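2 min read

Jan 7, 2020 – by Josefina Sepúlveda

Clothing swap returns to Toledo Street hall

After a November morning so busy that the line went out the door and past the bakery, the Tustula clothing swap is coming back to the hall on Toledo Street, and everyone is welcome, whether you bring a full bag or one lonely sweater.

The rules are the same friendly ones as last time. Bring up to 5 clean items, pick up a token for each, and take home whatever catches your eye. More than 100 pieces found new owners in November, and the organizers would dearly love to beat that – children's things go especially fast, so do come early if you have little ones who seem to grow overnight.

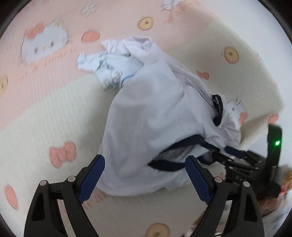 What to bring

Light summer tops are as welcome as winter coats, even at this time of year. Please check pockets and leave shoes at home, as there are only 4 tables. Bulis, the sewing shop next door, is lending a machine for small repairs, and there will be coffee and plenty of chairs for anyone who just wants to sit and chat.

Contact the newsroom | © 2020 Skudolo | Back to top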